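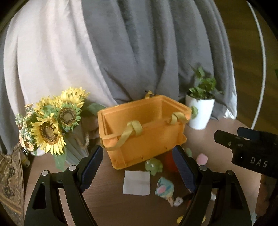 1/ The "declutter and get paid" apps: a thread

July 22, 2024

I've spent five months trying to sell household stuff through the resale apps that keep telling me I'm sitting on a goldmine. I have opinions and a spreadsheet.

2/ It started in February with an ad from Drandier claiming the average home has $3000 worth of unused things in it. Average of what? I went looking for the source. The footnote links to a blog post, and the blog post links to the ad.

3/ So I listed 107 items. Toys, books, kitchen stuff, fake flowers, a bread maker, plastic crates, a good wool coat. Took proper photos in daylight. Wrote honest descriptions with measurements in them. I was a model citizen.

4/ Total after five months: $363. That's before postage on the things where I misjudged the postage. The coat was 80 of it.

5/ "But you cleared the house!" I did not clear the house. Most of it is in the spare room with labels on it. It used to be in cupboards, where I couldn't see it.

6/ Now the fees. Drandier says "free to list" in very big letters. Then there's a selling fee, a payment fee and something called a trust contribution, which comes off your side and not the buyer's. I asked support what it pays for. They sent me a link to the page I was asking about.

7/ Gbeho is a bit better. One fee, shown before you post. But their suggested price tool is a joke. It told me to ask $45 for a board game with a piece missing. I said in the listing the piece was missing. Eleven people saved it, no one bought it, and every week the app told me it was "getting attention".

8/ I'd love to know what a save is worth. My guess is it's worth something to Gbeho.

9/ Then there's Catov, which wants you to "boost" your listing. I paid for two boosts to be fair to them. Views went up a lot. Messages went up by one, from a person asking if I'd swap a lamp for a different lamp.

10/ Someone's going to say I should have bundled. I bundled. People message asking for one thing out of the bundle at a quarter of the price, and could I drop it off.

11/ Also the "carbon saved" badge. Drandier says I've saved the same as a forest of some size by selling a casserole dish. I posted that dish across the country wrapped in most of a roll of bubble wrap. Show me the working and I'll happily wear the badge.

12/ What did work: the Dradlow community noticeboard. A paper one, outside the shops. Card with a phone number on it, bread maker gone by dinner time, cash, no trust contribution.

13/ And the op shop took four boxes of books without asking me to rate the experience.

14/ I'm not saying never use the apps. If you've got a decent coat or something a collector wants, fine, go for your life. For ordinary stuff, work out your hours first. I stopped working mine out in April because it was putting me in a mood.

15/ A few people asking for the spreadsheet. It's ugly but I'll tidy it up and post it tonight. The postage column is the one to look at.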